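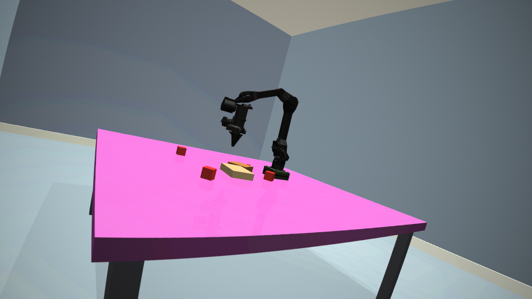 People will not queue for a robot on a screen, Ilgın Eren told us in December, they want the real one and they want to stand too near it. Fair point, and partly borne out by the day. We come back to it below.

Figure 3. The simulated cell as shown at Cullwood. Arm on the far side of the table, gripper above the surface, red cubes and the flat tan block.

Filed under: Human–Robot Interaction / Public Demonstrations
4 comments · 29 shares

4.2 The open day

Held at the Cullwood site on 2021-02-12, doors open all afternoon. 198 visitors signed in. Numbers in the room were kept low, so most of them saw the demonstration in small groups, with a short talk from one of us and then a go at the controls. The real arm stood behind a screen in the next bay and ran only on the hour. The simulated cell (Figure 3) ran all the time.

The task was kept plain on purpose. Visitor picks a red cube, moves the gripper over it with two sliders, lowers, closes, lifts, puts the cube down somewhere else on the table. No score. No timer either, though several people asked for one. The tan block was left on the table as something to avoid, and we did not say so unless asked. Quite a few visitors tried to pick it up anyway and we let them.

Every attempt was logged: 2,071 across the afternoon, far more than planned for. An attempt starts when the gripper begins to come down and ends when it opens again or the visitor presses reset. Tamás Bárány wrote the logger the night before and it shows in one place — resets pressed twice in quick succession were stored as two attempts. We have removed these where we could find them, see the note under Table 2. The figure above is after removal.

Choice of cube. Visitors went first for the cube in the middle of the table, next to the block. The one by the base was left till later or not tried at all. When asked why, the usual answer was that it looked as if the arm would hit itself. The far cube was thought to be hard to judge for depth, and a slow orbit of the view was added half way through the afternoon to help. This makes the early and late groups hard to compare. We should of fixed the view beforehand.

Colour of the table. Chosen so the cubes' edges and the dark gripper would stay readable on the Mendora projector, a poor one. Comments on the pink were mixed, mostly about eye strain. Not analysed further.

4.3 What visitors said

22 visitors stayed for a short interview. Notes by hand, no recording. Main points:

Most had expected the arm to do the job alone and were surprised to be given the sliders. Some were let down by that, others stayed longer because of it.

Trust. Visitors who used the simulation before seeing the real arm stood closer to the screen afterwards, or so it seemed to us; distance was not measured. A weak result. The Prirkport visit will have marks on the floor.

On Eren's point: the hourly runs of the real arm did draw the bigger crowd. But the crowd left when the run ended, and the simulated cell was seldom without somebody at it. One visitor wrote on the feedback card that the real one was "better to look at, worse to learn from". We would not go that far on one afternoon's data.

Limits are plain enough. One site, one task, self-selected vistors, a change made to the view mid-session. The Öztürkmen workshop had asked for the same set-up with a longer talk first, and that version is described in Section 5.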